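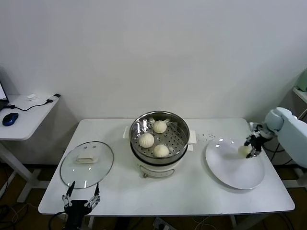 Kaj reckons the dough was over-proofed before it ever got near the steam, and that I should stop blaming the cooker. He may be right. He usually is about dough, and he left the comment in the margin of my last page in pen, so I guess it stays.

17 November 2020, bun notes, batch 8

Three buns in the basket this time. I'd been crowding them all through May and they kept welding themselves together, so now they get room to puff up — much better! Pleating still takes me forever (the trick Oddur Lund showed me, thumb still and fingers walking, only works when my hands aren't floury).

Recipe as before but with milk swapped in for half the water, and 7 grams of yeast. I let the shaped buns sit for some 80 minutes, which is exactly what Kaj is grumbling about. Next batch I'll cut that in half and poke one to see if it springs back.

Other things:
— lid goes flat on the table, glass down, when it's off. Please don't stand it on the handle side again, the drips go everywhere.
— big round plate stays next to the cooker so nobody walks across the room with hot buns.
— low on flour. The Zinov bag is down to the last scoop or two.

Still want to try the sweet bean filling. Ask Oddur where he buys his.

Recent entries
Rice porridge, second attempt
Descaling the cooker
Jamlow shelf: what goes where
Sorora tea towels, washing notes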